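Suchbegriff eingeben … Suche Los

Land-See-Wind

von Leonie Bachmann | 2. November 2022
7 Kommentare | 74 mal geteilt

Der Land-See-Wind (man liest auch Land-See-Windsystem oder Küstenzirkulation) ist ein Windsystem, das im Lauf eines Tages die Richtung wechselt: tagsüber weht es vom Wasser aufs Land, nachts vom Land aufs Wasser. Wer schon mal im Sommer am Strand saß und gegen Mittag das Handtuch festhalten musste, hat den Seewind kennengelernt, ganz ohne Lehrbuch. Ich mag das Thema sehr, seit ich im Studium eine Weile an der Küste gemessen habe, und darum ist dieser Eintrag auch etwas länger geraten als der zum Berg-Tal-Wind (den ich irgendwann noch nachbessern will, versprochen!).

Bezeichnung

Benannt wird ein Wind danach, woher er kommt. Seewind kommt also von der See, Landwind vom Land. Klingt banal, trotzdem verdrehe ich es bei ablandig und auflandig bis heute gelegentlich. Auflandig heißt: zum Land hin, also Seewind. Im Englischen spricht man von sea breeze und land breeze, in Indonesien von angin laut und angin darat. An großen Seen gibt es dasselbe in kleiner, am Bodensee zum Beispiel, dort sagt man eher Land- und Seebrise.

Entstehung des Seewinds

Morgens scheint die Sonne auf Land und Wasser gleichermaßen, aber die beiden machen ganz Unterschiedliches daraus. Der Boden erwärmt sich nur in einer dünnen Schicht, dafür kräftig. Im Wasser dringt die Strahlung tiefer ein, die Wellen mischen alles durch, ein Teil der Energie geht für die Verdunstung drauf, und obendrein hat Wasser eine hohe Wärmekapazität. Am Ende des Vormittags ist der Sand kaum noch barfuß zu betreten, und das Meer hat sich praktisch nicht verändert.

Über dem warmen Land dehnt sich die Luft aus. In der Höhe liegt der Druck dort dann etwas höher als über dem Wasser, und oben beginnt Luft seewärts abzufließen. Dadurch sinkt der Bodendruck über Land, über dem Meer steigt er, und unten setzt sich die kühlere Meeresluft Richtung Küste in Bewegung. Der Kreis schließt sich, fertig ist die Zirkulation. In Schulbüchern steht oft nur »warme Luft steigt auf, kalte strömt nach«. Falsch ist das nicht, aber der Schritt mit dem Druck in der Höhe fehlt, und ausgerechnet den fand ich damals am spannendsten.

Der untere Ast ist meist flach, oft nur ein paar hundert Meter. Die Rückströmung darüber ist schwächer und verteilt sich auf eine dickere Schicht, weshalb man sie in Messungen leicht übersieht. In den Tropen kann das ganze System bis in 3000 Meter Höhe reichen.
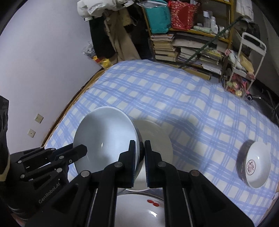

Weiße Keramikschüssel auf einem hellblau karierten Laken.

Der Landwind

Nach Sonnenuntergang läuft das Ganze rückwärts. Der Boden strahlt seine Wärme ab und kühlt schnell aus, das Wasser bleibt, wie es ist. In den Stunden nach Mitternacht weht es dann sacht vom Land hinaus. Der Landwind ist fast immer der schwächere von beiden, bei unseren Messungen kam er oft nicht über 2 Meter pro Sekunde hinaus. Das liegt am geringeren Temperaturunterschied, an der stabilen Nachtluft und auch an der Reibung über Häusern, Bäumen und allem, was sonst so herumsteht. Fischer mit Segelbooten haben ihn trotzdem seit jeher genutzt: nachts hinaus, am Nachmittag mit dem Seewind zurück.

Die Seewindfront

Die Meeresluft schiebt sich wie eine kleine Kaltfront ins Land. Man merkt das manchmal erstaunlich deutlich: Der Wind dreht innerhalb weniger Minuten, die Temperatur fällt um ein paar Grad, die Feuchte steigt. Segelflieger lieben die Front, denn an ihr steigt die warme Luft, und mit etwas Glück kann man kilometerweit an ihr entlangfliegen. Von unten verrät sie sich häufig durch eine Reihe Quellwolken parallel zur Küste, während der Himmel direkt am Strand blank geputzt ist.

Ihr Weg ins Landesinnere hängt von vielem ab, von der Großwetterlage, vom Gelände, von der Breite der Küstenebene. Bei starkem ablandigem Grundwind kommt sie gar nicht erst an Land. Bei schwachem Gegenwind wird sie dagegen besonders scharf, weil sich die Luftmassen vor der Küste zusammenschieben. Auf langen Strecken macht sich außerdem die Corioliskraft bemerkbar: Auf der Nordhalbkugel dreht der Seewind im Tagesverlauf nach rechts und weht am späten Nachmittag schon schräg zur Küste.

Inseln und Halbinseln

Auf schmalen Landstücken kommt der Seewind von beiden Seiten! Wo die Fronten aufeinandertreffen, wird die Luft nach oben gezwungen, und am Nachmittag kracht es. Florida ist dafür bekannt, ebenso die Tiwi-Inseln nördlich von Darwin, über denen sich in der Übergangs- und Regenzeit so zuverlässig ein Gewitter bildet, dass es einen eigenen Namen bekommen hat: Hector. Auch in Indonesien prägt das Wechselspiel den Tagesgang des Regens, mit Schauern über den Inseln am Nachmittag und Abend und Niederschlag über dem Meer in der Nacht und am frühen Morgen. Dewanti Pasaribu hat mir dazu im September eine lange Mail geschrieben, aus der einiges in diesen Abschnitt gewandert ist. Von Rizal Lubis stammt die Korrektur zur Regenzeit, die ich in der ersten Fassung viel zu früh beginnen ließ (danke euch beiden).

Bedeutung

Für Küstenstädte ist der Seewind eine Klimaanlage, allerdings mit begrenzter Reichweite. Hohe, dichte Bebauung am Ufer bremst ihn, und ein paar Straßenzüge weiter steht die Luft. Bei der Luftqualität hat er zwei Gesichter. Er bringt saubere Meeresluft, kann aber auch die Abgase, die der Landwind nachts hinausgetragen hat, am nächsten Tag wieder zurückbringen. Und dann sind da natürlich noch die Surfer, Kiter und Regattasegler, die an solchen Tagen den Vormittag vertrödeln und ab Mittag auf das erste Kräuseln am Horizont starren.

Siehe auch: Berg-Tal-Wind, Flurwind, Konvergenz, Monsun

Letzte inhaltliche Durchsicht: Anisa Nasution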